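主题:Re: [存储互助] 塑料硬盘托架的清洗、编号和重新装盘
发件人:Severin Auer
日期:2024年1月5日
分享 3 · 评论 14

各位好,Kyu-ri 您好:

谢谢您十二月的来信。我读了两遍,第二遍的时候用了词典,请原谅我的回复来得慢。我的中文是成年以后学的,有些机房里的词我只知道德语的说法,所以如果我把“托架”和“支架”写混了,请大家直接改正我。我在这封信里统一写“托架”,意思是包着一块硬盘、和硬盘一起进出机箱的那个塑料框。

我先把您的原信放在这里,这样新加入列表的朋友也能看懂我在回答什么。

> 大家好,
>
> 我是 Kyu-ri Kang,在这个列表里看了很久,第一次发问。我们档案室从 Gezer 那边接收了一批旧的存储机箱,连同硬盘和托架,一共装了好几箱。硬盘有200多块,托架的数量比硬盘少一些,而且颜色不统一:有蓝色的,有黑色的,也有几只看不出原来是什么颜色。
>
> 我的任务是在搬家以前把它们整理好:能用的擦干净、装好、贴编号,不能用的登记以后送走。我没有人可以请教,从前做这件事的同事已经离职,他留下的表格只写到一半。
>
> 我想问几件事:
>
> 一、塑料托架可以用水洗吗?有一些摸起来发黏。
>
> 二、编号应该贴在硬盘上,还是贴在托架上?我们的旧表格两种都有,对不起来。
>
> 三、硬盘装进托架以后有一点晃动,这样正常吗?要不要垫东西?
>
> 四、托架推进机箱的时候,有几只到最后一小段推不动。我不敢用力。请问大家怎么判断是托架的问题还是机箱的问题?
>
> 五、空的仓位要不要放空托架?
>
> 如果有人愿意顺便讲一讲自己的工作台是怎么摆的,我也很想看。我现在是在地上做,膝盖很痛。
>
> 谢谢大家。
>
> Kyu-ri Kang

我在 Dorberg 的一家小图书馆做数据保存的工作,去年秋天我们做了一件很相似的事,规模比您的小得多:68块硬盘,两种托架,一个人做,有时候两个人。我按照您的顺序回答,然后写一点关于工作台的事。请把我的话当作一个人的经验,我没有受过这方面的正式培训。

关于清洗

可以用水,条件是托架上没有任何金属触点、灯条或者小电路板。请先把每一种托架各拿一只,翻过来仔细看。我们的两种托架里,有一种前面带一根细的透明塑料条,它把机箱里面的灯光引到前面来。这根条子可以拆下来,但是很脆,我拆断了两根以后决定不再拆了,这一种就只用湿布擦。

另一种是全塑料的,我放在塑料盆里用温水和一点洗碗液洗。水不要热。我第一次图快用了很热的水,有一只托架的侧边后来不太直,放在桌子上会轻轻地摇。洗完以后把水甩掉,侧着立在毛巾上,过一夜再装。我习惯过两夜,我的同事认为这太过分。

发黏的问题要分两种情况。如果是旧标签留下的胶,它只在一小块地方,用指甲推一下会卷起来。这种胶我用厨房里的食用油处理:滴一滴,等一刻钟,用纸擦掉,再用洗碗液把油洗干净。油一定要洗干净,否则新标签贴不住。如果是整个表面都发黏,那么可能是塑料本身或者表面的涂层老化了,洗了以后几天又会黏。我们有几只这样的,我试过酒精,表面变得更难看,手感没有变好。最后我把它们登记为“不再使用”。我建议您不要在这一类上面花时间。

刷子请用软的。旧牙刷对滑轨的槽正好合适。滑轨里面的灰常常和油混在一起,是灰黑色的一条,用布擦不到,用牙刷刷两三下就出来了。

还有一句关于气味的话。有些托架在仓库里放久了有一种很重的塑料味,洗也洗不掉。我把它们打开箱盖放在走廊里,过了一个星期好了很多,但是走廊里的读者提了意见。

关于编号

这个问题我们争论得最久。我的意见是:两个都要有编号,但是两个编号必须是两种不同的样子。

硬盘自己有序列号,印在它的标签上,这个号码是它的身份,不会变。托架是可以换的,今天包着这一块,明年可能包着另外一块。如果您把硬盘的编号贴在托架上,那么换一次托架,表格就错一次。我猜您的旧表格对不起来就是这个原因,当然我没有看过它。

我们现在的做法如下。硬盘用字母 D 开头的短号,贴在硬盘的侧面或者背面没有印字的地方,不能盖住通气孔,也不能盖住序列号。托架用字母 T 开头的短号,贴在托架的前面,就是插进机箱以后还能看见的那一面。表格里有一栏写 D,有一栏写 T,还有一栏写它现在在哪个机箱的哪个仓位。换托架的时候,只改一栏。

标签的宽度请先量好再打印。托架的前面往往有开孔,是为了让风进去的,标签如果太宽会把孔盖住。我第一批标签就太宽,只好全部撕下来,然后又有了上面说的胶的问题。

手写也可以。我们有一段时间标签机坏了,我用油性笔写在白色的纸胶带上,字很丑,但是读得清楚。蓝色的托架上面直接写黑字不好认,隔着机柜的门基本看不见,所以一定要有白底。

还有编号的顺序。我的第一个想法是按照容量排号,小的在前面,大的在后面。请不要这样做。后来在另一个箱子的底部找到了三块小容量的硬盘,整个顺序就没有意义了。现在我们按照拿到手里的先后给号,容量写在表格里,需要的时候让表格去排。

我们的表格放在一个叫 Divitz 的登记程序里,这是我们馆里自己写的一个小东西,界面很老。普通的电子表格完全够用。重要的是只有一份,并且在做的时候马上写,不要先写在纸上等晚上再抄。我晚上抄的那一页有四个错误。

关于晃动

有一点点晃动,我认为要先看固定的方式。有螺丝的托架,拧好以后应该是不晃的。如果晃,先检查螺丝是不是太短,或者孔里面的塑料是不是裂了。没有螺丝、用小销子卡住的托架,会有一点活动的余地,手里拿着能感觉到,插进机箱以后就感觉不到了。这种程度我不处理。

请不要垫纸,也不要垫泡沫胶。我见过有人垫了折起来的名片,结果硬盘的位置高了一点,后面的接口对不准。接口对不准比晃动严重得多。

关于螺丝,我想多说几句,因为我在这上面浪费了两个下午。固定硬盘的螺丝看起来都差不多,长度和螺纹却不一样。侧面的孔和底面的孔,用的螺丝也不一定可以互换。太长的螺丝拧进去会碰到里面的东西。我的办法是先拆一只原装的、没有人动过的,把它的螺丝放在一张白纸上,用铅笔在旁边写“侧”或者“底”,以后每一颗都拿来比一比。拧的时候手感开始变紧就停,再加很小的一点。塑料的托架不需要大力,它会被压出一个白色的印子,有白印就是太紧了。

也请注意方向。把硬盘放进托架以前,先看机箱里面的接口在上还是在下,在左还是在右。听起来很简单,但是做到下午四点以后,我装反过一整排。

关于推不动

您不用力是对的。我按照下面的顺序检查,到现在为止每次都找到了原因。

先把有问题的托架拿出来,换到另一个确定没有问题的仓位。如果在那里也推不动,问题在托架;如果在那里很顺,问题在原来的仓位。这一步不要省略。

问题在托架的话,最常见的是把手没有完全打开。很多托架的把手同时是一个杠杆,推的时候它应该是开着的,到了最后一段,把手碰到机箱的边,这时候再合上把手,它自己会把硬盘拉进去。把手半开半合的时候,它会提前碰到机箱,感觉就像有东西堵住。第二常见的是侧面有一颗螺丝的头没有完全沉下去,高出来一点。用手指沿着滑轨摸一遍就能找到,比用眼睛看更可靠。第三是托架变形,就是我前面说的热水那一只。

问题在仓位的话,请关掉电源,用手电筒照进去看。我们在一个仓位里找到过一小片断掉的塑料,在另一个仓位里找到过一张叠得很小的旧标签。还有一个仓位里面的金属弹片弯了,我没有修,在表格里写了“不用”,并且在外面贴了一条红胶带。

机箱和托架不是同一个厂的产品,也会出现这个情况。您信里说颜色不统一,我就想到这一点。颜色相同不能说明型号相同,颜色不同也不能说明型号不同。请把不同颜色的托架背靠背放在一起,比较滑轨的高度和厚度。差一点点都会在最后那一段卡住。

关于空仓位

我们都放空托架,或者放专门的挡板。风是从前面进来的,有一个大洞的话,风就从洞里走了,不再经过旁边的硬盘。您的托架比硬盘少,那么可能不够用。在这个情况下,我会先把硬盘集中放在少数几个机箱里,让别的机箱整个空着、不通电。我们有一台旧机器,大家叫它 Pramerlow,它就是这样空着的,现在里面放着备用的电源线。

空托架请也给编号。我开始没有给,后来它们慢慢地少了几只,我至今不知道去了哪里。

关于工作台

请您不要再在地上做了。我们用的是一张旧的阅览桌,高度到我的肚子,站着做不用弯腰。桌子从左到右分成几个区,我用纸胶带在桌面上贴了线。最左边放没有处理的,旁边是清洗以后晾干的托架,中间是一块软垫,所有的装和拆都在软垫上做,右边放装好但是没有登记的,最右边放登记完的。东西只能向右走。如果我发现一块硬盘有问题,它也不回到左边,它去桌子后面的一个灰色盒子。

软垫是防静电的那一种,接地的线夹在机柜的金属上。手腕带我也戴,虽然它很烦人,喝咖啡以前要记得先取下来。咖啡不放在这张桌子上。

硬盘不要叠放,我们侧着立在一个有隔板的箱子里,隔板之间有泡沫。搬家的时候我建议也这样立着。装进托架以后再搬还是单独搬,列表里以前有人讨论过,两种意见都有。我们是装在托架里、从机箱里取出来、单独放在箱子里搬的。机箱空着搬轻很多,一个人可以抬一头。

光线很重要。我们的房间只有天花板上的灯,托架里面的槽全是阴影,我后来带了一个可以弯的台灯来。螺丝放在有磁性的小碟子里,但是这个小碟子要离硬盘远一些,我放在桌子的角上。

再说一种蓝色的托架。这一种的边比较厚,左边和下边的蓝色滑轨都很粗,左下角有一块厚的凸起。这一类的粗边擦起来很容易,请您拿它和您手里的蓝色托架比一比。

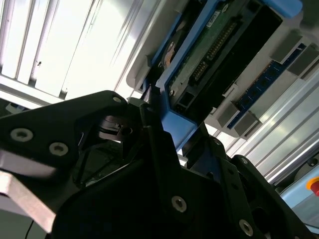 装在蓝色塑料托架里的硬盘,和浅灰色的外壳。

如果您的蓝色托架边要薄得多,那么它们很可能是另外一个型号,我上面关于滑轨的话就要重新检查。能不能请您也发一张照片到列表里来?最好把托架单独放在白纸上,正面一张,侧面一张,旁边放一把尺。照片太大的话列表会拒收,我自己被拒收过,请先缩小。

关于坏硬盘

您没有问这个,但是您写了“登记以后送走”,所以我补充一点。送走以前,请先弄清楚上面的数据由谁决定。我们有14块硬盘读不出来,我以为读不出来就可以直接送去回收,馆长说不行,要先有书面的同意,然后由回收公司当面打孔。等这张纸等了五个星期。如果您有搬家的期限,请今天就去问。

托架请在送走以前取下来。回收公司只要硬盘,托架他们直接扔掉,而您正好缺托架。取下来的螺丝也请留着,放在有名字的小袋子里,侧面的和底面的分开。

另外,能读的硬盘在装回去以前,我都做一次完整的读取测试,很慢,大的要过一整夜。测试的结果写在 Divitz 里,和 D 号码在一行。有三块在第一次测试时报错,换了线以后又正常了,所以请先换线,再下结论。

时间的安排

我不想吓到您,但是我的估计一开始错得很厉害。我以为擦和装是主要的工作,登记是顺便的。后来发现登记用掉的时间和擦装一样多,找合适的螺丝用掉的时间仅次于它们。我的建议是不要按照“先全部洗完,再全部装完”的方式做。一次拿一小箱,从头做到尾,盖上盖子,写上日期,再拿下一箱。这样如果搬家提前了,您至少有几箱是完全好的。

我还有两个问题想请教列表里的各位,希望不算离题。

第一个,有没有人知道全塑料托架的把手弹簧在哪里可以单独买到?我们有几只托架别的地方都好,只是把手弹不出来,现在要用一把塑料小刀去撬。我问过卖机箱的公司,他们只卖整只的托架,价格我觉得不合理。

第二个,大家的标签在机柜的热风里能贴多久?我们前面的标签没有问题,贴在机箱后面的标签过了夏天就卷边了。我试过在上面再贴一层透明胶带,结果透明胶带先卷了。

Kyu-ri,您的同事留下的那半张表格,请不要删掉。即使它是错的,里面的序列号可能还有用。我们在旧表格里找到了两块硬盘的来历,这两块上面的标签已经完全看不清了。您可以把它改名叫“旧表”,放在新表旁边,新表里加一栏,写旧表里的行号。

如果您愿意,我可以把我们的空白表格发给您。栏目的名字是德语的,我翻译成中文大概需要一个晚上,翻译好以后请您帮我看看用词对不对。

祝工作顺利,也祝您的膝盖早日好起来。

Severin Auer
Dorberg

又及:写完以后我又想起一件小事。清洗以前请给每一种托架留一只不洗的,和它原来的螺丝一起放在袋子里,作为样子。我没有留,后来有两次需要知道一个小零件原来是朝哪一边装的,只好去问别的图书馆。

分享 3 · 评论 14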